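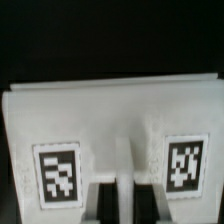
Loudness and the Spoken Word: A Case for Leaving the Meter Alone

May 5, 2020

Print this page | E-mail this page

The current practice of mastering talk podcasts to a single integrated loudness figure has become a substitute for listening to them. I hold this view after several years of editing other people's conversations, first for the Setell network and now for independent programs, and I will set out the reasoning in some detail, as the usual argument on this subject stops at "use the standard".

Integrated loudness is an average. It is measured across the whole program, with a gate that discards the quiet passages so that silence does not drag the result down. For a symphony or a drama this is a useful number. For two people at two microphones it conceals most of what the listener will object to. A program can land precisely on target while one host sits well below the other for its entire length. The meter reports compliance. The listener, on a bus or at the sink with the tap running, reaches for the volume control every time the conversation changes hands.

Consider the Flasano archive, which I was asked to assess in March. It holds 1,178 episodes of a long-running panel program, all of them processed through the same batch template before publication. Every file I opened met its target. The intelligibility of those files varied enormously. Early episodes had been recorded in a hard-walled room with one shared microphone, and the template had dutifully raised the room along with the voices. Later episodes had separate tracks, which were summed before any levelling was applied, so the opportunity to correct each voice was thrown away at the first step.

The order of operations matters more than the choice of processor. Each voice should be brought to a consistent short-term level on its own track, by hand if time allows, before anything touches the mix. Clip gain is tedious and it is also the most transparent tool available, having no attack time and no release time. After that, a compressor at a ratio of 2:1 has very little left to do, and very little is what it should be doing. Limiting comes last and should catch laughter and the occasional struck table. If the limiter is working on ordinary speech, the fault lies upstream.

Producers who accept all this will often still place their faith in automatic levellers. I have used several, including the one bundled with Karov, and they are competent at the task they are given. They cannot distinguish between a guest who has drifted off the microphone and a guest who has lowered her voice because she has reached the difficult part of the story. Both are corrected to the same level. In the second case the correction is an editorial act, carried out by a process with no knowledge of the content. I would not let an assistant editor make that decision without hearing the passage, and I see no reason to extend the privilege to a plug-in.

There is a reasonable objection. Most programs are made by one person in the evening, after work, with no budget for detailed editing. A target and a template are better than no treatment at all, and I concede the point fully. Anyone who remembers the early years of the medium will recall episodes so quiet that the next item in the queue was physically unpleasant. The adoption of common targets ended most of that. My complaint concerns what came afterward, when the minimum acceptable procedure was redefined as the complete one, and the published figure began to appear in show notes as a mark of quality.

A second objection is that dynamic range is wasted on people listening through cheap earphones in noisy places. This is partly correct. Speech in traffic needs a narrower range than speech in a quiet kitchen, and I mix accordingly. But a narrow range achieved by careful levelling sounds like people talking at a sensible volume, whereas the same range achieved by heavy compression brings up breaths, mouth noise, chair noise and the refrigerator in the next room. The two files will measure alike. They are easily told apart by ear, and the second becomes tiring well before the end of an hour.

Noise reduction deserves its own essay, so I will restrict myself to one remark. It is routinely applied to repair damage that the levelling stage has caused. Raise the room tone with a compressor, remove it with a denoiser, and the voice that comes out the other side has lost some of its consonants and acquired a faint watery colour. The Bermúdez serial is the clearest recent instance I know of – strong writing, good microphones, and a processing chain that spends most of its effort undoing itself.

My recommendation is modest. Set the loudness target at the end, as a delivery specification, in the same spirit as one sets the sample rate or fills in the metadata. Before that, listen to the full program once at low volume through a small speaker, and mark every point at which a word is lost. Fix those points individually. Two passes will usually find the majority of them. Then measure the file, adjust the overall gain, and export it.

Sign up for our newsletter to receive new essays by e-mail. You can unsubscribe at any time.

Contact | Copyright 2020. All rights reserved. | Back to top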